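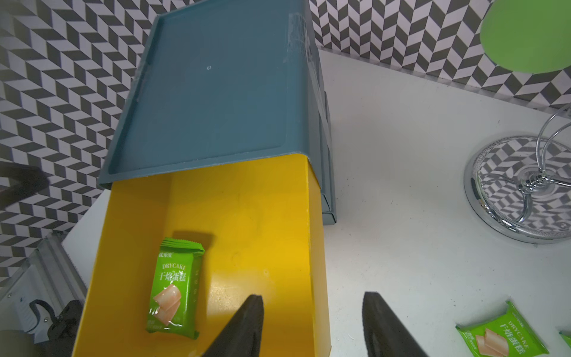

Kuusisto Makers' Workshop — Bench Automation Group
Workshop tips: looking after the drawer-and-packet cell

These notes cover the small tabletop arm with the two pointed fingers and the wrist camera. They assume you have done the bench induction and know where the stop button is. Most faults on this cell come from the fingertips, the camera window or a drawer that has moved. Check those three before opening any settings.

Fingers

Power the arm down before touching the gripper. Wipe both fingers with a lint-free cloth and a little isopropyl alcohol, working from the base toward the tip. Snack packets leave a thin film on the tips, and a film is enough to let a crimped seal slide out of the grip.

Look at the points side on. A tip that has rolled over will ride up on the packet instead of getting under the edge. Light burrs come off with 400-grit paper on a flat block. If a tip is bent, replace both fingers as a pair. Spares are in the Skirari cabinet, second shelf, in the bag with the hex key.

Finger screws: snug by hand, then an eighth of a turn. Do not use threadlocker on them. The inserts are plastic and it attacks them.

After any finger change, run the close-and-zero routine with nothing between the tips. Open to full width and close again. The tips should meet without pushing each other sideways. If one leads, loosen that finger, close gently, and retighten in place.

Drawer

The yellow drawer should run out of the teal box with light finger pressure. If it drags, take it out completely and vacuum the runners. Use dry PTFE spray on a cloth, never directly into the box. Oil collects crumbs and ends up on the packets, and from there on the fingertips.

Scuffs on the drawer floor are harmless. Raised scratches are not. A fingertip can catch on one during a low pick and trip the force limit. Run a fingernail across the floor and scrape down anything you feel.

Set the pick height with the drawer open, using a 2 mm shim on the drawer floor. Lower the arm until the tips just pinch the shim, then store the height. Do this in the drawer and again on the white tabletop. The two surfaces need separate heights, and copying one to the other is the usual cause of a broken tip.

Camera

Clean the window with a dry microfiber cloth. No alcohol here; the coating clouds. Check the cable where it leaves the wrist and make sure there is slack with the wrist turned fully both ways. Rainer Ostermann rerouted the cable in July and the clip must stay on the outer side of the joint.

Chrome and other polished pieces on the table throw reflections that shift as the arm moves. If detection becomes erratic, change the lamp angle first and the exposure second. Write the old exposure value in the log before you touch it.

Packets

A packet lying at a slant is fine. A packet pressed flat against the drawer wall often is not, and the program will retry until it times out. Allow at least 13 mm of clearance on the side where a finger has to go down.

Retire practice packets once the seals go soft. A soft seal folds under the grip, and you will waste an evening adjusting force that was correct to begin with.

Intervals

Fingers and camera window: before each session.
Drawer runners: every 200 cycles, or sooner if it drags.
Pick heights: after any finger change, or if the box has been moved.
Wrist bolts: every 8 weeks, with the torque driver — not the long key.

Log entries go in the gray binder, with your initials. Questions about the wrist or the cable to Lenni Kiiskinen.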